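공동성명이라는 문학 장르

국경 분쟁 기사를 오래 읽다 보면 외교 문서에도 작법이 있다는 것을 알게 된다. 고켈로(Gokelow) 해협의 어업 경계를 두고 양측 정부가 내놓은 이번 공동성명이 그렇다. 분량은 12쪽인데, 동사가 귀하다. ‘합의했다’는 한 번도 나오지 않고 ‘인식을 같이했다’가 그 자리를 지킨다. 무슨 인식을 같이했는지는 부속서에 있다고 한다. 부속서는 비공개다.
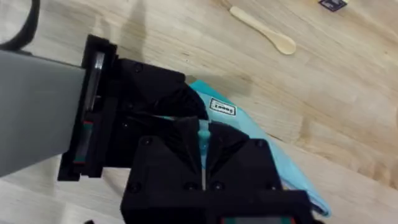
나뭇결이 비스듬히 뻗은 밝은색 탁자 위의 회색 팔과 검은 그리퍼.

나는 외교관들의 노고를 비웃을 생각이 없다. 에르네사(Ernesa) 항에서 회담이 열린 것은 지난 7월이고, 그 뒤로도 실무진은 세 차례나 더 만났다. 문제는 그 만남의 결과물이 다음 만남의 날짜라는 데 있다. 회담이 회담을 낳고, 그 회담은 다시 ‘건설적인 분위기’를 낳는다. 분위기로는 그물을 칠 수 없다는 사실을 오아로(Hoarau) 섬의 어민들이 제일 먼저 눈치챘다.

경계선이 흐릿한 동안 양쪽 경비정은 부지런했다. 지난 한 해 해협에서 오간 퇴거 방송이 2,284회라고 한다. 하루에 여섯 번 넘게 서로에게 나가라고 외친 셈이니, 두 나라 사이에 대화가 끊겼다는 말은 취소해야겠다.
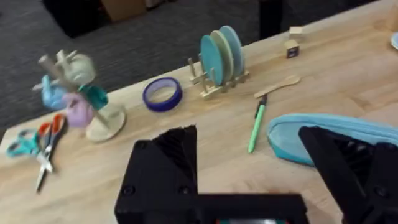
지난번 칼럼에 독자가 보내온 글은 이랬다. “애매한 성명이 선명한 포격보다는 낫지 않습니까. 저는 그 애매함 덕분에 아직 배를 띄웁니다.” 맞는 말이다. 총성이 없는 것은 성과이고, 그 공의 일부는 저 흐리멍덩한 문장들에 돌아가야 한다. 다만 애매함에도 유통기한이 있다. 30년 전 라멕스(Ramex) 의정서도 ‘잠정적’이라는 말로 시작했고, 우리는 지금까지 그 잠정 속에서 산다. 그때 협상장 밖에서 기다리던 선원들은 이제 은퇴할 나이가 되었다.

그러니 부탁은 소박하다. 다음 성명에는 지도를 한 장 붙여 달라. 점선이어도 좋고, 한쪽 귀퉁이만 그려도 좋다.
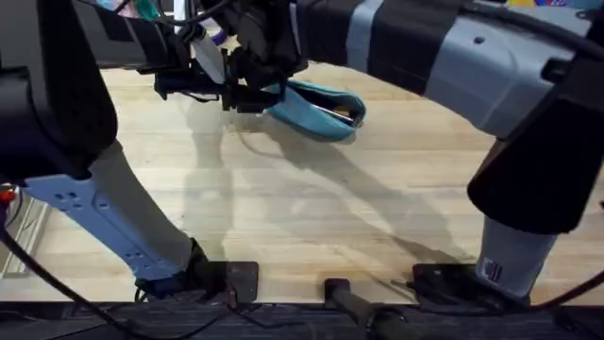
지도가 너무 과한 요구라면 조업 허가 절차부터 손보면 된다. 지금은 같은 배가 같은 날 두 나라에 각각 신고서를 내고, 두 나라는 각각 상대국의 신고서가 무효라고 통보한다. 서식을 하나로 합치는 데에는 주권도 역사관도 필요 없다. 창구 한 곳과 도장 하나면 된다. 물론 그 도장을 어느 나라 말로 새길지를 두고 실무회의가 한 번 더 열리겠지만, 그 회의라면 나도 기꺼이 기다리겠다.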